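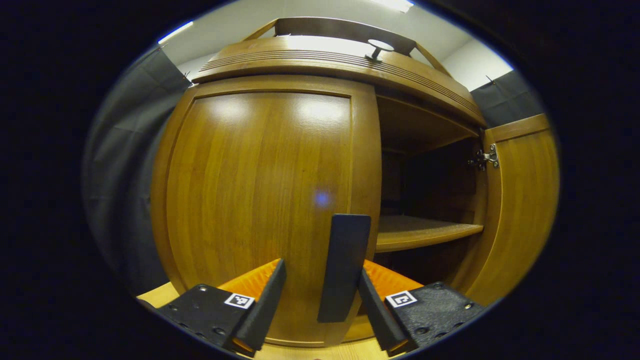 Hand-held gripper with orange pads at the curved cabinet, seen from the tool's own camera.

February
By Fermín Montecinos

Lamisent had its visitor day in a long room with gray curtains, and most of us went straight to the furniture. The pitch was simple: two hand-held grippers, one cabinet, try both and tell them which you'd buy. I've heard that pitch before, usually from people who have already decided.

The one with the soft orange pads is the Cleltater. It has angled black fingertips, a marker on each finger plate and a camera looking out over the lot. Comfortable enough to hold for ten minutes. After that my wrist had opinions. The other, the Trivwood, was lighter and had hard tips, and it slid off the cabinet door twice in my hands.

So the soft pads won, for me. But that cabinet is glossy, and the overhead lights put two bright spots on the closed door. I asked what glare does to the tracking. The Cisternas rep told me it was "handled" and showed me a chart: 2,485 recorded attempts, 1,868 kept. Why were the rest thrown out? He didn't have that with him.

I also asked to try it with the curtains open and was told after lunch. After lunch the answer was next time. I did four runs on each tool, which proves very little, and I'd want a week with the Cleltater in our own shop before signing for one.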